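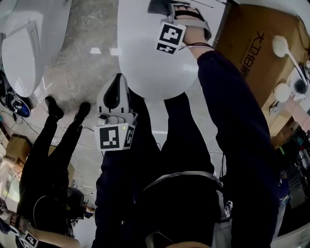

Figure 2. White hand-held gripper with square markers on the front face and side panel.

4.2 Nominating someone to receive the death benefit

Members of both pension schemes can name one or more people to receive a lump sum if they die before drawing their pension. The form is a single page and can be sent in at any time. The Wetier scheme asks new starters to complete it with their joining papers. The Uzor scheme sends it later, once the first contribution has been recorded, and gives members 90 days to return it before a reminder goes out.

We received 543 usable replies to the survey. Most people who replied had heard of the form, but far fewer could say whether they had filled it in, and fewer again could say whom they had named. Several members wrote that they "must have done it at the start". When asked where a copy might be, they mentioned a drawer at home, the payroll office or the online account. The online account in the Wetier scheme shows the date of the last form but leaves out the names on it, so a member who logs in to check learns only that something was once sent.

Age made less difference than we had expected. Older members were more likely to have returned a form, but theirs were also more likely to be out of date. In the interviews at Cakthorpe we heard of forms that still named a former husband or wife, or a parent who had since died. Younger members more often had no form at all. They tended to see the death benefit as something for people with children, and some were surprised that it could go to a brother, a friend or a charity.

A common belief in both schemes was that a will settles the matter. It does not do so in either of them. The lump sum is paid at the discretion of the trustees, who look at the form first and may then look at the will and at who depended on the member for money. Interviewees who had recently made a will were the most confident on this point and often the most mistaken. One woman at Fadberg had paid a solicitor to set everything out and had never been asked about her workplace pension — she assumed it was covered.

Unmarried couples deserve separate mention. Both schemes may pay a survivor's pension to a partner as well as the lump sum, but the two payments have different rules and use different forms. Members who had returned one form generally believed they had dealt with both. The Uzor booklet explains the difference in a footnote to the section on divorce, where a person living with a partner has little reason to look.

The interviews were coded by Rasha Akl and then checked by a second reader. Where the readers disagreed, it was mostly over whether a member had misunderstood the rules or had simply not thought about them. We kept these as separate codes. A member who holds a wrong belief may ignore a reminder, while a member who has given the subject no thought may act on one, and the annual statement as now written speaks only to the second group.

Two limits apply to these results. We relied on what members told us and could not match replies to the forms held by the schemes. People who answer a survey on pensions are also likely to take more interest in the subject than those who leave it unopened, so the share with no valid form is probably higher than our replies suggest. Section 4.3 turns to transfers from earlier employers, where the same problem arises with forms left behind in an old scheme.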